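FOR RELEASE 16/08/2023

**Sukton assembly workers publish their own account of the Drurkau sorting cell**

*Shop floor group says the robot has earned a longer trial, and that the claims made for it have not*

RUSTERDEN. The workers' group at the Sukton fittings plant today published its review of the automated sorting cell known as Drurkau, which management plans to put on the small parts line. The review accepts that the cell can do some of the work it was bought for. It does not accept the plant's statement that the cell will "free people for better jobs," and it asks the company to say which jobs those are before any more benches are cleared.

The review was written by people who sort, check and pack small metal parts for a living. It draws on the test runs held in June, on the plant's own rework sheets, and on the simulated runs the integrator, Etim, shared with staff during briefings.

"I have been told three different things about what happens to my bench," said Trinidad Cordero, who has worked on small parts at Sukton for 25 years and who speaks for the group. "First it was staying. Then it was moving. Then there was a drawing of the floor and it wasn't on it. I don't mind a machine picking up bolts. I do mind finding out from a drawing."

**What the cell is meant to do**

Under the plan, the Drurkau cell would pick single parts, present them for checking, set the good ones in place and drop the rejects. Today that is done by hand at 8 benches over 2 shifts. The company's briefing says hand sorting is slow and hard on the wrists. The group agrees about the wrists. Sore hands and stiff necks come up in the review more than any other complaint, and several of the people who signed it said they would be glad to give up the reaching.

The group is less sure about slow. The briefing compares the cell at its best speed with the benches on an average day, and the average day includes waiting for trays, clearing labels that won't scan, and walking rejects to the end of the line. The cell will have to wait for trays too. Somebody will still have to clear the labels.

**The trial**

During the June test the cell stopped and called for a person 313 times. Etim's summary lists these as "assists" and leaves them out of its running time. The review puts them back in. Most were short, and a good many were fixed by pressing one button and stepping away. Others meant opening the guard, finding a dropped part and starting the tray again.

The review notes that the person answering those calls was always an experienced sorter, taken off a bench for the day. No one was put in that person's place. The rest of the line made up the difference, and the trial summary gives the cell credit for the shift's full output.

Rejects are another sore point. A sorter with a doubtful part in her hand will turn it over, try it against a good one and, if she still isn't sure, put it aside for the setter. The cell has two answers, pass and scrap. The group asked for a third place to put things and was told it could be looked at in a later phase. No date was given for a later phase.

**The company's side**

Obinna Etim, who leads the integration work for the firm that carries his family's name, was sent the review before it was published and agreed to be quoted.

"The assist count is fair," he said. "I would have shown it separately, but they're right that it should be shown. A lot of the grasping behavior was worked out in simulation first, and the simulated parts are cleaner than what comes off a real line. We said the trial would find the gaps, and it did."

On jobs, he said the question was one for the plant. Sukton management has repeated that no layoffs are planned "as a result of the current phase." The group points out that the sentence covers the current phase and nothing else.

**What the group is asking for**

- A second trial, with every stop counted and a full crew on the benches while it runs.
- A hold position for doubtful parts before the cell goes into regular use.
- Paid training for anyone expected to tend the cell, and a pay grade for that work settled in writing.
- The floor plan, with names of roles on it, given to staff before it is given to contractors.

The group has not asked for the cell to be dropped. Some members would like it gone. More of them want it kept for the heaviest trays, and a few, mostly on the late shift, have already put in for the training.

Management has offered a meeting to go through the list. The group has accepted, and has asked that Etim's engineers attend with the unedited trial records.

Copies of the review are available at the Sukton gatehouse and from the workers' group in Rusterden. Press questions should go to Trinidad Cordero, who can be reached after the early shift.

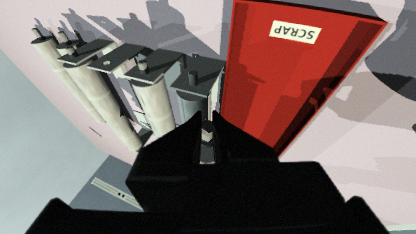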